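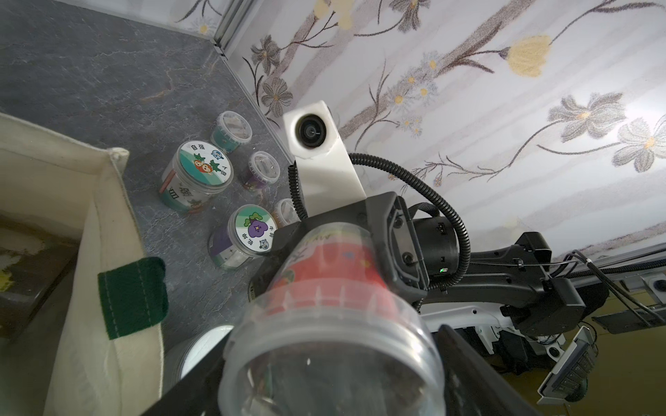
Best way to pack jars and tubs in a canvas tote without it all clonking about?

Posted by plumcrumble, 23/06/2025

Hello all, hoping someone here has cracked this. I take our empties to the refill shop in Bedell and bring the full ones home again, and because the car park there is a nightmare I walk it. So it all has to go in one bag on my shoulder. It's a mixture of glass jars and those clear plastic ones with a label round the middle, plus whatever lids I can find that still match something.

My problem is the glass. However I start off, by the time I get to the bottom of the hill the jars have found each other and they're clinking away like a milk float. I've not broken one yet but I did chip a rim last September and had to throw out a really nice jar. I've tried putting the lids in first as a sort of floor, and I've tried putting them in last, and I can't say either made much odds.

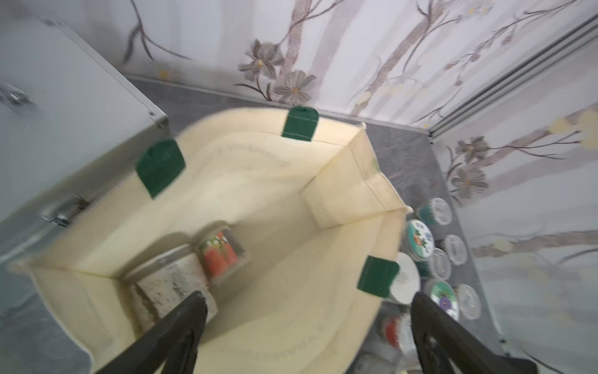

Glass in first, lids still waiting on the worktop.

Do you put the glass at the bottom or wedge it in further up? Should the lids be on or off when they're empty? And is there any point in buying one of those divider things? Fimetti do one but it's a lot of money for a bit of felt. Full jars are up to 800g each on the way back, if that matters.

oldmarrow

Glass at the bottom, always. Lids on. Done it for years.

tin_and_twine

I'd slightly disagree with the above, or at least I'd add to it! Glass at the bottom yes, but never two glass jars next to each other. Put something soft or plastic between them every time. I save old socks for this (clean ones, before anyone says anything) and pull one over each jar like a jumper. The small jars will go in a child's sock and the big ones want a walking sock. You can still stack a plastic tub on top and it doesn't slide half as much as it does on bare glass.

For empties I leave the lids off and stand them on edge down the side of the bag, the way you'd put plates in a rack. They take up hardly any room like that and the jars get a bit of air, so they don't arrive smelling of old gherkin. On the way home obviously the lids go on, and I do up anything runny twice and then turn it upside down over the sink for a minute before it goes anywhere near the bag.

I wouldn't bother with the divider. I had one from Bilgin and it was fine in a stiff shopper, but in a canvas tote it just folded up in the middle. A cut-down cardboard wine carrier does the same job and the supermarket will usually give you one if you ask.

Oh, and plastic cups are very handy. Drop one in upside down in any gap and it stops things rolling. A yoghurt pot does too, but it'll squash if there's anything heavy leaning on it.

plumcrumble

Thank you both, the socks are going to be a game changer. I've got a whole drawer of odd ones. I'd been about to give up and get a trolley from Covum, so you may have saved me a few quid. 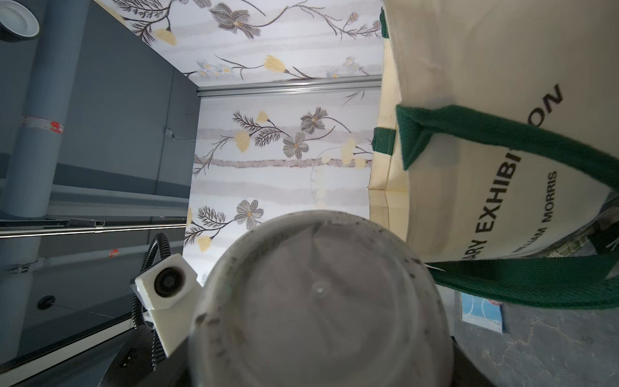
Weight is my other worry now, if I'm going to fill it properly. I've got used to carrying seven jars back at a time and my shoulder does know about it afterwards. This is my old exhibition tote, with the dark green woven handles, and it's the stitching where they join the bag that I keep looking at. Would you run another line of stitching across, or leave well alone? The cloudy plastic cup can be my gap filler, I've been meaning to find a use for it.

tin_and_twine

If the stitching's sound I'd leave it, but give the handles a good tug before you set off. If you do go over it, use a denim needle and do a square with a cross in it, as a single line straight across can tear the canvas along the holes. And swap shoulders halfway up the hill!

oldmarrow

Or make two trips.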